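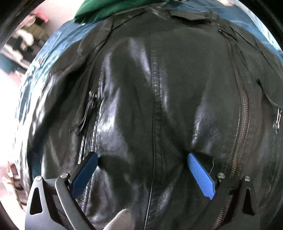
Chapter 3
Deciding Where to Pinch

A shirt will forgive a planner almost anything. Close the fingers on any part of it, lift, and most of it follows. Leather is less obliging. It bulges, it shines, and it carries hardware: zips, pulls, flaps, rows of stitching, all of which look to an edge detector like the most interesting things in the world.

Our first grasp planner, written over one optimistic February, adored zips. Given a black jacket and a clear view of it, the program would propose 20 grasps and put 18 of them on metal teeth. Radek Murín, who wrote the scoring function, maintained that it was working exactly as specified. He was right, and we changed the specification.

The chapter opener shows a better choice: a fold of leather taken between two facing pads, across the central seam, with the long zip left alone to one side. A person picks that spot without thinking. Software has to be talked into it, and the talking takes up the next 40 pages.

We begin with highlights, which a depth estimate tends to read as hills -- or, on a bad day, as holes. Section 3.2 deals with seams, and with when to trust one as a landmark. Section 3.3 builds the pinch score used in the Motbridge exercises, including the penalty term that Alžběta Kadlec calls the zip tax.

Readers who skipped Chapter 2 will need its notes on lens distortion before they start. Readers who skimmed it will find this out at Exercise 3.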